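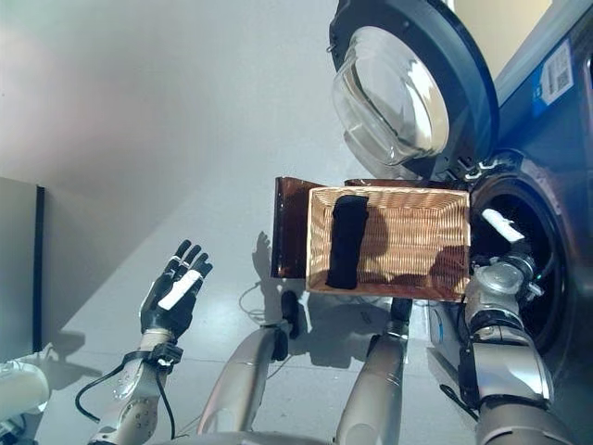
Figure 2. Front-loading washer with its door open and a woven basket in front of the drum opening. A single black sock lies in the basket.

4.2 Small items at the point of transfer

The household study in Urnham looked at how laundry moves between the basket and the machine, and at where small items drop out of that path. Rizk and Perić (Siham Rizk and Krum Perić, field notes, August) had already observed that socks account for most of the items found outside the load after a wash has been started. The present section considers the basket and the door together, as one work area.

Front-loading machines place the drum opening low and facing the user. A basket set directly in front of it, as in Figure 2, keeps the carrying distance short. The door, once open, takes up part of the same space, and users must reach past it. In four of the seven households visited, the basket was set down to one side for this reason, and items were carried across open floor. Two of these households later changed to a smaller basket that could stand in front of the drum.

The shape of the basket also matters. A shallow rectangular form leaves a single sock in plain view, while the deep round hampers used in the Panganiban building hid small items under folds of larger cloth. Color had a further effect. Dark socks were easy to see against light tan weave but were often missed inside the drum, where the interior is in shadow and the gasket forms a fold at the lower edge. Participants who checked the drum by hand found more of these items than those who only looked - a difference that held for both morning and evening loads.

We therefore treat the check of the drum as a separate step in the task list, placed after the basket has been emptied and before the door is closed. The same step is repeated when the load is taken out. Section 4.3 applies this list to the shared laundry room at Dronder, where the machines stand side by side and the floor space in front of each is narrower.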